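Holdale Living > Kitchens > Sinks and Counters

Filed under: Small Kitchens, Cleaning Up

The second basin earns its keep

Most kitchens in the Busside apartments were built with 10 feet of counter or less, and a drying rack on the counter takes two of them. Owners who remodel there now tend to ask for a double sink with unequal basins — a large one for washing, a small one for everything else.

The small basin is where the rack goes. A wire insert sits over it, the water runs down the drain, and the counter stays free for cooking.
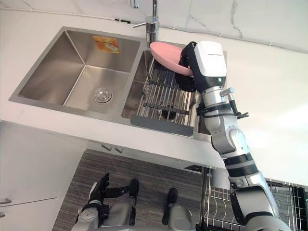 A pink plate over the rack insert in the smaller basin.

Plates should stand on edge with a gap between them. Eight dinner plates is a full load for most inserts, and bowls need a second round. Lift the rack out once a week and scrub the rods, where hard water leaves a white film — vinegar takes it off.

Related
Ciltero Street: a galley kitchen in 6 weeks
Choosing a faucet for two basins
Open shelves at the Sebastian house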